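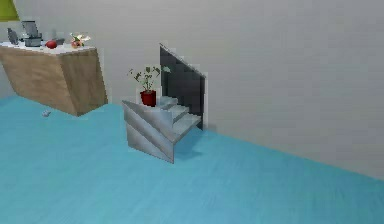

The Dalby laboratory does most of its equipment buying in August, before the teaching term starts and while the budget year still has money in it. This year the list was short. The group needed a gripper for its household mobile manipulator, and it needed to decide whether the camera on the robot's wrist was worth keeping. Two grippers were under review: the Skadel, a parallel-jaw unit with flat pads, and the Lambert, a three-finger hand that costs more and weighs more. Neither was bought until both had spent several weeks in simulation.

Trying out hardware this way has become common practice at laboratories of Dalby's size. A household robot must work in rooms it has never entered, and a laboratory can build only so many rooms. Dalby has one mock kitchen, which is shared with two other groups and must be booked. The simulator, Urnora, can be run overnight on ordinary machines. It loads a furnished apartment, places the robot in it, assigns a task and keeps a log. When the task ends, it loads the next one.

The group settled on a test plan of 1,000 episodes for each gripper. An episode begins with the robot at a random spot in the apartment and ends when the assigned object has been lifted and held, or when the time limit is reached. The objects were of the ordinary sort: fruit, small appliances, potted plants, things left on counters. Both grippers received the same rooms, the same starting spots and the same objects, in the same order. The arm and the controller were also held the same throughout.

Of the 1,000 episodes run with the Skadel, 757 ended in a successful lift. The staff had expected a lower figure from a two-jaw design, and the logs were checked before the result was entered. The flat pads did well on anything with parallel sides. They did less well on round fruit placed near the back of a counter, where the jaws had to come in at a low angle and often pushed the fruit against the wall.

The Lambert handled round objects with less trouble. Its difficulty was size. With all three fingers open, the hand is wider than many of the gaps it is asked to reach into, and the planner rejected a good number of approaches that the Skadel would have accepted. A researcher reading only the success rates would have missed this, as an approach that is never attempted does not appear in the log as a failed grasp. It appears as a timeout. The group now keeps the two apart in its reports.

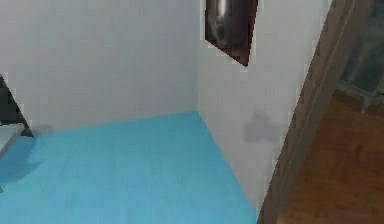 Camera placement took up more of the staff's time than the grippers did. The robot carries its cameras in two positions. One is fixed to the head and looks out over the room. The other is mounted at the wrist and travels with the hand. The question before the group was whether the robot could find its way from one room to the next, approach a counter and pick up an object with the head view alone, and whether the wrist view made enough difference to justify another cable along the arm.

Long stretches of any household task contain very little to look at. A robot turning in a doorway sees wall and floor, and perhaps one piece of furniture at an angle. Learned controllers tend to be trained on views in which the target is already present, and they can behave badly when it is absent. In the first week of trials, the controller would sometimes stop in a bare part of the apartment and remain there until the time limit. The reviewers marked 39 such stops by hand. A search routine was then added, under which the robot turns in place, waits for a fresh reading and moves toward the nearest opening. All episodes counted in the final comparison were run after that change.

Surface textures were a second source of trouble. The simulator's materials are simple, and some of them repeat. A grid pattern can give a depth estimator a great many matching points, all of them equally likely, and the estimate of distance then jumps from one repeat to the next. With the wrist camera close to a patterned surface, the height reading was at times wrong by more than the thickness of the Skadel's pads. The group had seen the same fault in its own kitchen, over a tiled backsplash, and was pleased to find that it could be produced on demand.
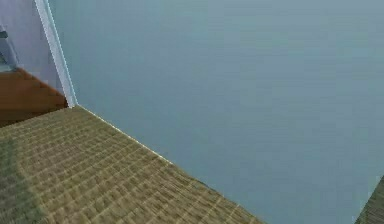
The remedy chosen was a modest one. The controller compares the depth estimate with the position reported by the arm's own joints. If the two disagree by more than a set margin, the hand stops, backs away and takes a second reading from a different angle. This adds time to every episode in which it occurs. It also brought the wrist camera's results above those of the head camera for objects on counters, which had not been the case before.

Edges deserve a separate word. A robot that misjudges the edge of a table may close its fingers on nothing, or may strike the edge on the way down. In simulation the second mistake costs only a reset. On the real arm, an early trial with the Skadel bent a mounting plate, and the replacement took most of a week to arrive. The laboratory's rule since then has been that no new controller is run on hardware until it has passed the edge tests in Urnora, with both camera positions, on light and dark surfaces.

Staff members review recorded frames from the trials every Friday afternoon. The meeting is open to students, who are asked to bring one episode each and to explain why it ended as it did. Numbers are not discussed until the second half. The practice dates from an earlier project in which a controller with an excellent score was found to be pushing objects off the counter and being given credit for lifting them. The scoring rule has been corrected, but the meeting has stayed on the calendar.

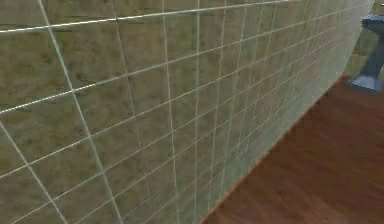 Simulated rooms have limits that the group is careful to state in its reports. Contact is the weakest point. Rubber pads do not squash in Urnora as they do on a bench, and a soft object behaves much like a hard one. Light is another. Reflections are simplified, and a shiny surface that would confuse a real camera may present no difficulty at all. For these reasons the laboratory treats a simulated result as grounds for a bench trial and does not publish it as a measure of how the hardware will perform in use.

The bench trials themselves were kept short. Each gripper was mounted on the arm and given the same set of household objects on a plain table, then on a counter with a wall behind it. The order of the two grippers matched the simulation. The Skadel again had trouble with round fruit near the wall. The Lambert again ran short of room. Its fingers also proved slower to open than the simulated version, a difference the staff traced to a default setting in the model. That setting has now been changed, and the Lambert's runs were repeated. Of the 1,000 repeated episodes, 986 ran to completion without a software fault. The remainder were excluded from the comparison and are listed separately in the report.

The laboratory bought the Skadel. Price played a part, as did weight, for the arm's payload is small and the wrist camera takes up a share of it. The Lambert has been kept on loan through the fall for work on round and irregular objects, and a student project will look at whether a partly closed starting position would let it into narrower spaces. The wrist camera will stay. Its cable has been moved to the inside of the elbow, where it no longer catches when the arm folds.

The room files, starting positions and episode logs from the comparison will be shared with the two groups that use the mock kitchen. One of them has already asked for the timeout records, which it plans to use in choosing a hand for a narrower arm.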